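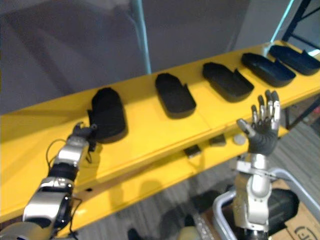
Mar 17, 2026. Workshop notebook, Mernidwood Dance Television Archive, Tillham site. Entry concerns the revised order for storing and listing the audition reels of the Paltov series. The reels arrived from the production office in the order in which they were boxed, and that order does not match the broadcast order for any season after the first. It was agreed last August that the broadcast order would govern the shelf list. The bench layout trial follows the same rule: pieces are set out in a single row along the top of the shelf, as with the black molded ones on the yellow shelf, and the row is read from one end only. Colleagues are asked not to start a second row until the first has been entered in the register.

Condition of material. Of the 300 reels in the first delivery, 5 have labels that cannot be read. These have been given temporary numbers with the prefix T and are to be kept with the delivery papers. No attempt should be made to match them to an episode by length alone. Two of the regional heats were cut to the same running time, and an error of this kind was made in the earlier listing and had to be withdrawn.

Judging panel records. The register now has separate fields for the regular judges, guest judges and choreographers. In the old list a choreographer who sat on the panel for one week was entered as a judge for the whole season. The correction has been made for seasons one and two. Season three is still open. The opening titles are not to be used as evidence, as they were not remade when the panel changed.

Ofori player. The player was run for 600 minutes without a stop. Sound drifted behind picture on the longer results programs. The drift was absent when the same reels were played on the older machine. The Ofori unit is withdrawn from transfer work until the belt has been replaced, but may be used for viewing.

Outstanding:
Second delivery from Paltov, date not confirmed.
Music clearance sheets for the final, season two. Copies requested, originals preferred.
Decide whether rehearsal footage is listed under the episode or under the routine. Present practice is mixed.
New belt for the Ofori unit, order form left in the Tillham office for signature.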